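Naked nails, and why I'm so pleased with mine

25th June

Right, I have been promising a nails post since before Easter and a few of you have been very patient (and one of you not patient at all, you know who you are). So pour something cold, it's boiling in here, and let's talk about hands.

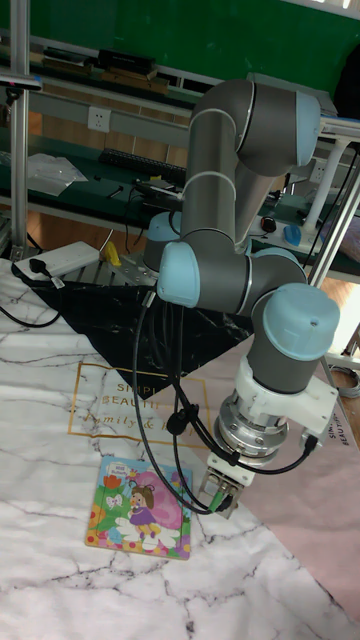
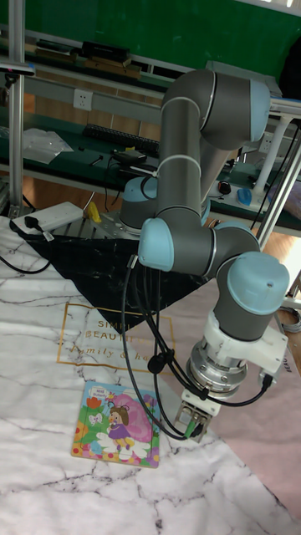 The grey and light blue arm at its table, two views.

Anyone who has been reading since last September will remember the state I was in. I'd had gels on more or less back to back for years, always something dark, always squared off, and I loved them. I still love them on other people! But then I picked one off on a train. You know how it goes. You get a corner up, you tell yourself you'll stop, and by the time you reach your station there's a little pile of burgundy flakes on your coat and your nails feel like wet paper. Mine bent when I did up my jeans. They bent when I washed my hair. Hot water stung.

I went into the salon on Gutgate fully expecting to have another set put on top to hide it all, and the woman at the desk took one look and told me to go home and leave them alone. I was quite put out at the time. She could have had my money! She sold me one thing, the Van Loon cuticle oil in the little glass bottle with the brush, and said to come back when I had some nail to work with.

So that was the start of it. No gel, no acrylic, no stick-ons for the weekend. I lasted 127 days with nothing on them whatsoever, not even a clear coat, and I'm writing down what I did while I still remember, as it took me ages to find anyone describing the dull middle bit.

The oil

Twice a day, morning and bedtime. I keep it next to the kettle now. I started with it on the bathroom shelf and forgot it constantly, and then I moved it to the kitchen and haven't missed more than a handful of mornings. Brush a stripe along the base of each nail, then rub it in and down the sides with your thumb while the tea brews. Turn your hands over and do underneath the tips as well. It smells faintly of apricots and marzipan, and I have come to look forward to it in a slightly worrying way.

The bottle looks tiny and lasts for months. I am only now on my second.

The filing

I'd been a terrible filer all my life, sawing back and forth with whatever was in my bag. Some of those boards were rough enough for skirting boards. Now I use a 200 grit on the edges and nothing coarser, in one direction, from the side in towards the middle, and I do it dry. Not straight out of the bath, when everything's soft. Little and often works much better for me than a big session, so a quick tidy on Sunday evening in front of the telly and then I leave them be.

Shape matters too. I wanted squares because I'd always had squares, and the corners caught on everything: tights, duvet cover, the inside of my handbag. A soft oval has been so much kinder. I thought it would make my fingers look stubby and if anything it's the other way round.

Leave the top of the nail alone, by the way. I had one of those four-sided buffing blocks and I was using it as if I were polishing a car. Mine were thin enough already. The ridges are still there if you look, and I've grown rather fond of them.

Gloves, gloves, gloves

The boring one. I bought a pair of proper washing-up gloves with a cotton lining, in mustard yellow, and I wear them for the dishes, the bath, the oven, peeling potatoes, all of it. I would put this above the oil if you made me choose. My hands used to be raw by November and this past winter they were lovely.

Hand cream

I have tried a ridiculous number of these. The one I keep going back to is Lasby, the thick one in the tub, which looks like something you'd put on a saddle. It's heavy. Do not put it on and then try to use your phone, or open a jar, or hold anything you care about. I have it at bedtime on top of the oil, with a pair of old cotton gloves if it's been a bad day, and I wake up with hands like a much more organised woman.

For daytime I want something lighter and I still haven't found it. Everything either vanishes in a minute or smells like the inside of a taxi. Suggestions very welcome, no lavender please, it gives me a headache.

The horrible middle bit

Somewhere in the second month they looked worse than when I'd begun. The new nail coming through was smooth and pink, and the old damaged part was out at the tips, peeling in layers, so I had a sort of visible tidemark halfway up. I nearly gave in. I had a wedding in Mellthorpe to go to, with a lovely green dress, and I stood in the chemist holding a box of press-ons for an embarrassing amount of time before I put them back. I kept them very short instead, oiled them in the car park and wore a big ring as a distraction. It worked a treat, and I've worn that ring nearly every day since!

If you're in that bit now, cut them shorter than you want to. It feels like going backwards, but those peeling ends only snag and take the good nail with them.

Where I am now

All ten are the same length, past the fingertip, and they click when I tap them on the table. I can peel an orange! I can get the lid off a paint tin (I know, I know, use a spoon). I went back to Gutgate, a bit nervous, and had a plain manicure with a proper soak and a hand massage, which cost me £23 and was worth every penny for the massage alone. I chose a sheer milky pink, ordinary polish, base coat underneath, and walked all the way home holding my hands out in front of me like I'd just been given them.

It chipped after 2 days, of course, because I'd forgotten how ordinary polish behaves. I didn't mind a bit. You whip it off with a bit of remover on cotton wool and start again, and there's no foil or scraping or sitting there for half an hour with your fingers wrapped up like little baked potatoes.

Will I have gels again? Maybe, for a holiday, and I'd have them soaked off properly in the chair and not by me on public transport. For now I'm having far too much fun with colours. I've got a coral that's perfect with a bit of sun on my hands, and a really odd mossy green that I bought on a whim and have had more compliments on than anything I've worn all year.

Toes next time. They are not ready to be discussed.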